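Trania 小型收纳家具图片集 说明文件

概述

Trania 是一套关于小型收纳家具的图片和文字记录，内容包括桌面小柜、抽屉盒、床头柜、带门的矮柜，以及单独的抽屉和抽屉面板。全集收录物件193件，图片1227张，每件物件附一份文字记录。记录的重点是柜体和抽屉的材料、颜色、拉手样式、开合方式和使用痕迹。

整理工作在 Nestdale 进行，部分物件来自 Brimton 的旧货市场和搬家后处理的家具。物件登记由 Leonora Tagle 负责，材料判断由 Florante Dela Peña 负责，文字记录的校对由 Wichai Klinhom 负责。

本文件说明目录怎么排、字段怎么填、哪些地方容易出错。如果只想查某一件物件，直接看 items 目录下对应编号的文本即可，不需要读完全文。

当前版本的更新日期：2021年3月30日

收录范围

收录的物件要满足一个条件：成年人一个人能搬上桌子。落地大衣柜、整体橱柜、固定在墙上的吊柜都不收。书架只有带抽屉或带门的才收，纯开放式的格架不收。

有抽屉的柜子共53件。其余是抽屉盒、带盖的箱子、首饰盒、文具盒、单独的抽屉，还有少量拆下来的柜门和面板。拆下来的部件如果知道原来属于哪个柜子，会在 parent 字段里写上柜子的编号；不知道的写“不详”，不要猜。

仿真尺寸的儿童玩具柜也收，但归在 toy 类，不与普通小柜混放。判断标准是有没有实际容量：抽屉能放进一支普通铅笔的算小柜，放不进的算玩具。这条标准比较粗，登记时有争议的，以 Leonora Tagle 的登记为准。

目录结构

items 目录放每件物件的文字记录，一件一个文本文件，文件名就是编号。
photos 目录放图片，按物件编号分文件夹。
parts 目录放拉手、合页、滑轨等零件的记录。
tables 目录放汇总表，包括材料表、颜色表和拉手表。
notes 目录放整理过程中的杂记，没有统一格式，也不保证和正式记录一致。

photos 里有些文件夹只有一张图片，有些比较多。图片多少和物件是否重要没有关系，复杂的柜子需要多几个角度，结构简单的盒子一张就够。

字段说明

name：物件名称。写通用名称，例如“双门矮柜”“单抽屉盒”。不写商品名。

body_material：柜体主要材料。可填木、塑料、金属、纸板、藤编、布面、混合、不详。混合的要在备注里写清楚哪一部分是哪种材料。

body_color：柜体颜色。颜色词从 tables 目录的颜色表里选。表里把白色分成白、奶白、米白三种，登记时最容易混淆，后面有一节专门说明。

drawer_material：抽屉本体材料，指侧板、背板和底板。与面板材料不同的情况很常见，所以单独设一个字段。

front_material 和 front_color：抽屉面板的材料和颜色。没有独立面板的抽屉，这两项留空。

handle_type：拉手样式。可填长条、弧形、圆钮、凹槽、绳环、皮扣、无拉手、其他。

handle_color：拉手颜色。金属光泽的颜色写成铜色、银色、金色、黑色等，只描述外观，不推断材质。铜色的拉手不一定是铜的。

base：底座。可填无、四脚、整体底座、滚轮、不详。

state：拍摄时的开合状态。可填全关、半开、全开、部件拆下。一个柜子有几个抽屉而状态不同时，写最大的那个，并在备注里补充。

wear：使用痕迹。用文字写，不打分。常见的写法有“边缘掉漆”“面板有水渍”“底板下垂”“拉手松动”。看不清的地方不写。

source：来源。可填旧货、搬家处理、捐赠、借用、自购。借用的物件登记完就归还，之后无法再补拍。

note：备注。其他字段放不下的内容都写在这里。

关于开合状态

state 字段改过一次写法。最早只有开和关两种，后来发现抽屉拉开一点和拉到底差别很大：拉开一点时只能看到前面一截，看不到底板和背板；拉到底时侧板、背板和底板的接法都能看清。于是拆成了半开和全开。

现在的规则是：能看到抽屉内部的背板就算全开，看不到背板就算半开。不管抽屉是不是真的到了滑轨尽头，只看图片里能不能看到。柜门则看角度，门板与柜体正面大约成直角或更大算全开，小于直角算半开。

旧记录已经按新规则改过，但 notes 目录里的杂记没有改，里面出现的“开”可能是任何一种。

关于颜色

白色系的登记规则如下。没有明显偏色的写白；偏黄但仍然明亮的写奶白；偏黄并且偏灰的写米白。塑料柜放久了会发黄，登记时写现在的颜色，不写出厂时可能的颜色。

木色分为浅木色、中木色、深棕色。浅木色指松木、桦木一类常见的颜色，但颜色词不代表树种。树种只有在 Florante Dela Peña 看过实物之后才写进备注，仅凭图片不写树种。

同一物件上出现几种颜色时，body_color 写面积最大的，其他写在备注里。面板颜色和柜体颜色相差很大的，两个字段都要填，不能只填一个。有人习惯把深色面板的柜子整个登记成“深棕色”，这会让颜色表里的数据没法用，已经改过几批，如果还看到，请告诉我们编号。

拍摄背景以浅色桌面为主，白色的柜子放在白色的桌面上，边缘有时不明显。判断边缘时先看柜底的阴影，再看底座。奶白色和白色并排时差别比较清楚，单独看一件时容易看错，登记时最好把颜色表里的参照图放在旁边对着看。

关于材料

塑料柜身配木抽屉的组合，以及木柜身配塑料抽屉的组合，都归在混合类。混合类的记录必须写明三处：柜体、抽屉本体、抽屉面板。任何一处看不出来，就写“不详”。

塑料件表面常有模压的凹面、条纹或类似通风口的纹路。登记时统一写“凹面”“棱条”“类似通风口的条纹”，不写它的用途。装饰用的条纹和真正透气的孔从外面很难区分，要拆开看背面才知道，而大多数物件没有拆。

木抽屉的底板很薄，从上方看只能看到纹路，看不出厚度。薄木板、胶合板和贴了木纹纸的纤维板在图片里十分相似。没有看过断面的，一律写“木”或“木纹表面”，两者的区别是：能看到连续纹路一直延伸到边缘的写“木”，边缘露出其他材料的写“木纹表面”。

关于拉手

拉手记录放在 parts 目录下，由 Rowena Tolentino 整理。每个拉手记样式、颜色、光泽和安装方向。方向分为横装、竖装和斜装，以柜子正常摆放时为准。从斜上方拍的图片会让竖装的拉手看起来歪向一边，这种情况仍然写竖装，在备注里注明拍摄角度。

同一个柜子上可能有两种不同的拉手，例如门上一种，抽屉上一种，也可能是后来换过的。无论是不是原配，都按现在的样子登记。有把握是后换的，备注写“后换”；没有把握的，什么都不写。

表面反光强的拉手颜色容易受灯光影响。偏红的金属色统一写铜色，偏粉的也归在铜色里，备注可以写“偏粉”。Rowena Tolentino 曾经试过把玫瑰金单独列出来，结果同一个拉手在不同图片里被登记成两种颜色，所以又合并了。

记录示例

以混合材料小柜为例，文字记录的写法如下。

name：小型收纳柜
body_material：混合
body_color：奶白
drawer_material：木
front_material：木
front_color：深棕色
handle_type：长条；弧形
handle_color：铜色；白色
base：整体底座
state：全开
wear：深色面板边缘略有磨损
note：柜体为塑料，抽屉为浅木色。正面下部有凹面和类似通风口的条纹。底座为深棕色。长条拉手细，表面反光偏粉。弧形拉手圆滑有光泽。

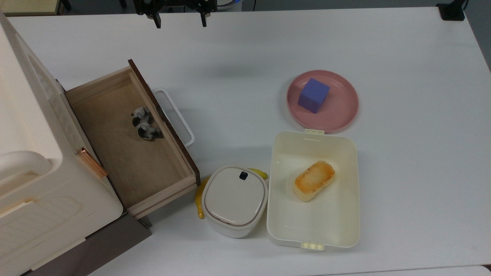

图1 白色桌面上的奶白色塑料柜，浅木色抽屉拉开，面板为深棕色。

多个值之间用中文分号隔开，次序要一致：handle_type 里第一个是长条，handle_color 里第一个就必须是长条拉手的颜色。次序对不上的记录不会报错，但汇总到拉手表时会配错。

底座和桌面之间的深色部分，有时是底座，有时只是阴影。能看到底座有明确的边和转角，才填“整体底座”。只看到一条暗影的，填“不详”。

已知问题

一，旧货市场来的物件偏多，新家具偏少，使用痕迹的比例不能代表一般家庭的情况。

二，纸板和布面的收纳盒收得很少，因为搬运中容易变形，登记时不少已经失去原来的形状。用这套记录比较不同材料时要注意这一点。

三，早期记录没有 front_material 字段，后来是对着图片补的，抽屉关着的柜子补起来没有问题，已经拆下面板的有几件补不了，目前留空。留空的意思和“没有独立面板”在格式上一样，暂时只能看备注区分。

四，借用的物件无法补拍。有一只藤编柜的图片全部偏暗，颜色登记为“不详”，不会再更新。

五，Padilla 街仓库搬迁时有一批抽屉和柜体放混了，parent 字段已经逐件核对，其中10件仍然找不到原来的柜子。如果你在图片里认出某只抽屉和某个柜子是一套的，请附上两个编号告诉我们。

六，wear 字段因人而异。Wichai Klinhom 校对时只统一用词，不改判断，所以同样程度的磨损，有的写了，有的没有写。

使用和引用

图片和文字记录可以用于家具分类、收纳用品的研究、教学和个人参考。转载时请保留编号，方便别人查到对应的记录。单独使用图片而不带记录的，请至少写明出自 Trania 小型收纳家具图片集。

记录里的材料和颜色都是整理者看过之后的判断，不是厂家提供的数据，不适合用来估价或鉴定年代。

请不要把颜色表单独拿出去当作标准色表使用，表里的词只为了在这套记录内部保持一致。

修改记录

本次更新：state 字段改为四种取值；铜色和玫瑰金合并；补充了 parts 目录的安装方向；改正了一批把深色面板误登为柜体颜色的记录。

上一次更新在去年11月，主要是增加 drawer_material 字段，并把玩具柜从小柜里分出来。

下一次更新准备处理面板字段留空的问题，打算改成“无独立面板”和“未登记”两个值。布面收纳盒是否继续收，还没有定。

联系

记录有错，请写明物件编号、字段名和你认为正确的内容，交给 Crisanto Pascual。只写“颜色不对”而没有编号的反馈没法处理。拉手和合页的问题可以直接交给 Rowena Tolentino。愿意借出物件的，请先说明大致尺寸、材料和能借的天数，Nestdale 以外的物件需要自行运送。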